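From: Silvan Lüthi
To: rovidel-users
Subject: Re: [rovidel-users] Old episodes showing up as new after feed move

Hi Issa, hi all,

Issa Haddad wrote:
> We moved our show from Fodia to Rovidel in August and half our
> listeners now have every episode twice. The old ones come up as
> unplayed, so people are getting 39 notifications in a row. I've had
> some very grumpy emails. Is there a way to undo this, or do we just
> wait it out? Redirect is in place and the feed validates fine.

Oh, I feel for you, we had exactly this with the Camenzind show last year! The redirect is almost certainly fine. What bites you is the GUID on each episode. Apps don't look at the title or the audio file to decide whether they've seen something before, they look at that one string, and if the importer makes up new ones you get the whole back catalogue again as if you'd recorded it overnight.

Go to Show settings, then Feed, then Advanced, and see whether "Keep original episode IDs" is ticked. It's off by default (why, I have no idea — Fabian has moaned about it on this list before). If it's off, don't just tick it and save. Tick it, then run the import again with "Update existing" selected, otherwise only new episodes are affected. 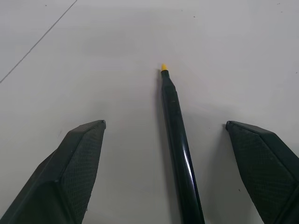

You'll need the old feed for this, so I hope you saved a copy before closing the Fodia account. If you didn't, try asking their support, they dug ours out in a day. Open both feeds in a text editor and compare the guid line of any one episode. Ours had a plain number in the old feed, 1,523 for the very first one, and a long string of letters in the new one.

One warning: people who've already got the duplicates may see things shuffle once more when you switch back. We had some 500 subscribers at that point and I got three complaints, so not the end of the world. I'd put a short note at the top of the next episode and do the switch late in the evening.

Also check how many episodes your feed carries. Ours was cut to the latest 15 after the import, and it took me far too long to spot it!

Florian, do you know if the Nerkden plugin passes the IDs through untouched? Lorenz wants to move his show that way and I'd like to give him a proper answer before he starts.

Cheers,
Silvan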